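Workshop Tips: Good Practice for Table-Mounted Robot Arms

Applies to small arms used on an ordinary table for household tasks such as folding, sorting and wiping. Floor robots and anything that cuts or heats are covered on separate pages.

Clearing the table

Take everything off the table that is not part of the task. Keep the area between the gripper fingers and the work clear before motor power goes on. Tools, cups and phones go on a shelf outside the reach of either arm. Bags and packaging may stay on the floor if they are out of the walkway.

Set the work near the far edge, inside the reach limit, and leave open wood in front of the grippers. The arms need that space to come down and turn. Start every run with the fingers open and nothing held.

Check the surface for glare. A glossy finish throws back a bright patch under a ceiling light, and a wrist camera can lose detail there. Move the lamp first. If that fails, move the work. Do not tape paper over the patch, as the fingers will catch the edge of it.

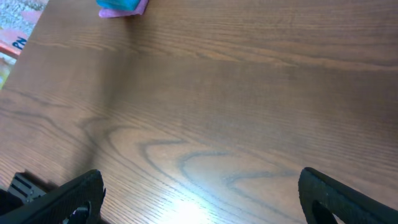 How often should the gripper fingers be checked for cracks?
Before the first run of the day, and again after any hard contact with the table. Look at the tips and at the edges of any cutouts. Replace a cracked finger; do not glue it.

Finger logs

Record each finger set by number and note the run count at every change. Fingers are retired at 3,000 cycles even if they look sound. Set 103 was retired early in January after Teguh Entili found play in the mount. The log sheet is kept with the Ngata spares box.

Clean fingers with a damp cloth only. Solvent cleaners leave a film on textured parts and grip gets worse.

Working with cloths

Microfiber cloths are the standard practice load. They are soft, cheap and do no harm when dropped. Stack them folded. The edges do not have to line up, and a slightly uneven pile gives the grippers something to pick at. Use different colors so that a double pick shows up at once. Wash without fabric softener.

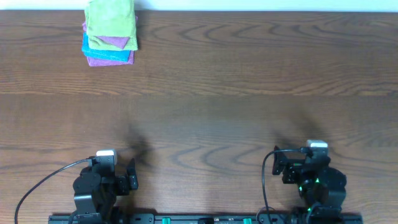
Home Automation Group, Wimik Workshop

Rail and cables

Both arms share one rail. Check every rail screw by hand before use and with a driver once a month. A loose rail shows up as drift at the fingertips long before it can be felt at the base.

Leave camera cables enough slack for full wrist travel, then secure the rest behind the rail. Move each arm through its range with power off and watch the loop. It must not pass between the fingers or rub on a joint housing.

People near the arms

One operator per run. Anyone else stands back at least 12 inches from the full reach of the arms. Tie back hair, remove lanyards and roll up loose sleeves. Do not straighten the stack by hand while the motors are on, even if the arms are still. Indicator lights alone are not proof that an arm is safe to touch.

Stopping

Test the stop switch at the start of each session. After a stop, wait 10 seconds before reaching in. Support the arms by hand if the power has to be cut while they are raised, or they will drop onto the table.

Report faults to Anisa Sumampouw or Aiman Liew.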